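Surface Wear in Reused Storage Bins
Course project report, 14 Aug 2018
Teodor Sowa and Verna Alcantara

1. Purpose

The Stimholm parts store keeps small hardware in open-topped bins, some of which have been in use for many years. Staff asked whether scratched bins should be replaced or refinished. We compared cleaning time for worn and unworn surfaces.

2. Method

We drew 50 bins from the store and sorted them by hand into two groups, worn and unworn. Each bin was emptied, wiped with a damp cloth and timed until the cloth came away clean. Every bin was cleaned 20 times over the project. Zbigniew Szulc did the sorting and took no part in the timing, so the person with the stopwatch had no say in the grouping.

3. Results

Worn bins took longer to clean in nearly every session. The difference was largest where fine dust had settled into scratches — dry wiping moved it along the groove without lifting it. Dents had little effect. We discarded 207 seconds of timing from the first session after the stopwatch was restarted by mistake.

Curved scratches and dark smudges on a metal bin floor, with a band of wear along the lower part of the divider: 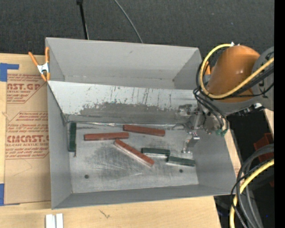
4. Limits

All timing was done by one person, Alcantara, whose pace improved during the project. Oily residue was not tested. Refinishing costs were requested from Norkon but had not arrived at the time of writing.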